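Lohnt sich das Simulationspaket von Pulport?

Keyvan Vahidi
Ich überlege, das Paket mit zweiarmigem Roboter zu kaufen, fast 600 Euro. Hat jemand Erfahrung damit?

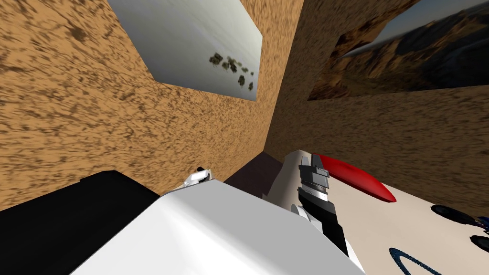 Mein Rechner ist vier Jahre alt. Ich will vor allem das Greifen vom Tisch üben, zum Beispiel mit dem roten länglichen Teil neben dem Greifer.

Canan Öztürkmen
Ich benutze es seit Januar. Die Installation war bei mir mühsam, und das Handbuch hat nur 23 Seiten.

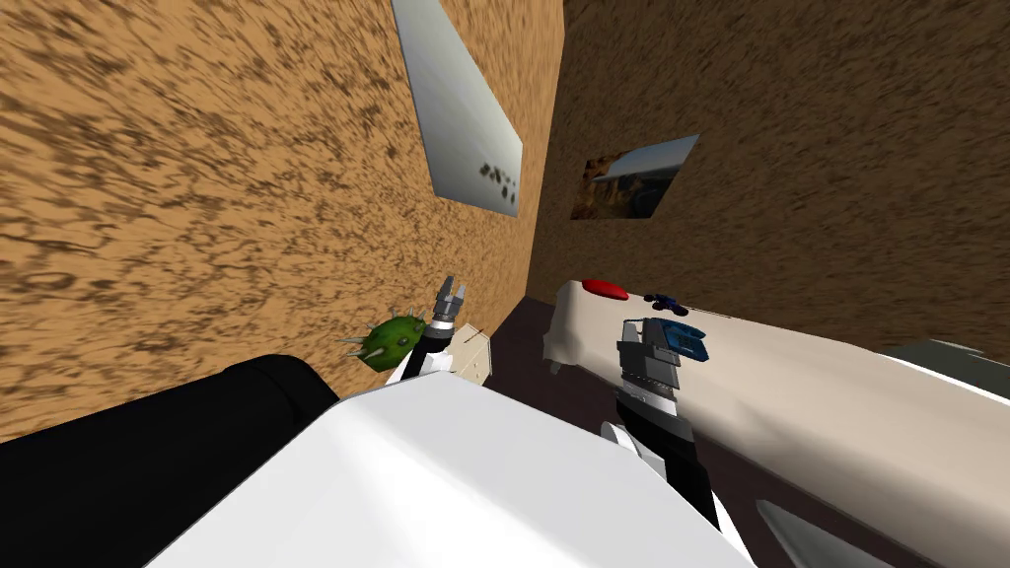
Der Support hat mir aber am selben Abend geantwortet. Für den Preis bin ich zufrieden.

Lucimara Brandão
Nimm zuerst das Monatsabo für 79 Euro, das kann man kündigen.

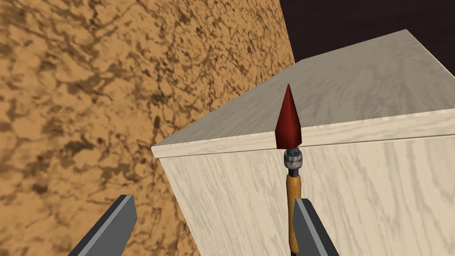
Kann man eigene Objekte laden?
Eigene Objekte gehen nur in der Vollversion, im Abo ist diese Funktion gesperrt.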